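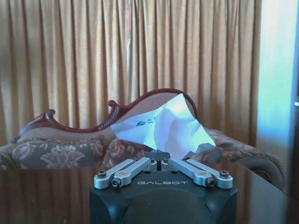
Fig. 1. View past the fingertips from the wrist camera. Note how much of the picture the linkage takes up.

Handout 4: Comparing grippers and cameras on a tidying job

Right, last time we got as far as the maths of a parallel grip and I promised you something messier. So this week it's a living room, a polished table, a bit of rubbish and a two-armed robot, and your job is to think about which camera you'd trust at which moment (and why I kept changing my mind!).

Start with the wrist camera. I love it close up. You see the fingertips and the thing you're after together, so a small sideways error shows up straight away. What you lose is everything else. Crumpled paper is a good test because it has no proper edges, and strong light from a window can wash out the folds on one side. Mercy Sang made the point in the seminar that the wrist view tells you very little about where the other arm has got to, and she's right, so we never plan with it alone.

The head camera has the opposite problem. It gets the table, both arms and the floor in one go, but a scrap of paper is only a small patch of white.
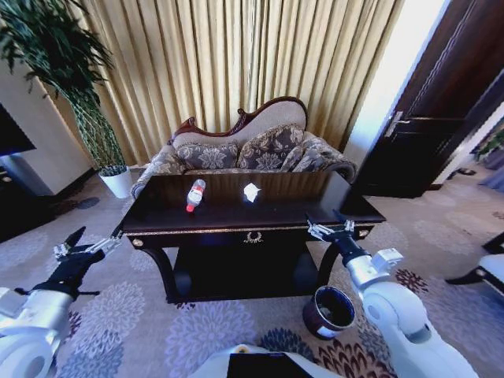
Why not simply use the head camera for everything?
Because at the moment of grasping, the hand often hides the object from above, and a small error in judging depth can leave the fingers closing on air or pressing into the table.

Now, the marking scheme we use for trials. We ran 1,268 attempts in the Moltska set, and I'm giving you 300 of them to work through in pairs. Score the approach, the close, the lift and the release separately. Please don't lump them together! Salim Mussa did that in his first draft and couldn't tell a bad grip from a bad drop, and he had to go back through the lot.

Choose mixed objects too. A bottle on its side can roll, paper squashes, and a wrapped snack has a shiny skin that confuses depth sensing.
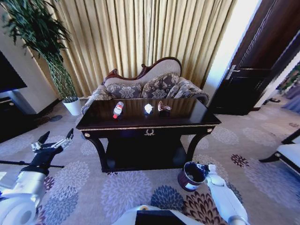

Fig. 2. Three objects on a reflective top, from the head camera. The right hand is holding a container by the table.

Gloss is the other thing I want you to worry about. Each object has a twin in the polish, and a simple detector will quite happily find both. Victor Masanja's fix was to throw out anything that seemed to lie below the table plane. It's crude, but I still haven't found a cheaper one.

Then there's the release. People spend weeks on picking up and five minutes on letting go (me included, back in November). With a small bin the opening is narrow, the rim is easy to catch,

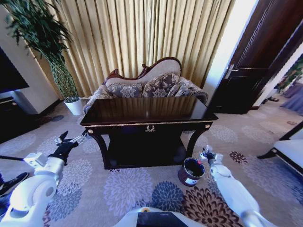
and a light object can cling to one finger after the other has opened. I like to add a pause of 300 milliseconds once the fingers are open, then lift straight up before swinging the arm away. Try it with and without the pause and write down both results.

For next time: read the Torkura notes on finger pads, finish your 300 trials, and send your score sheets to Halima Kioko.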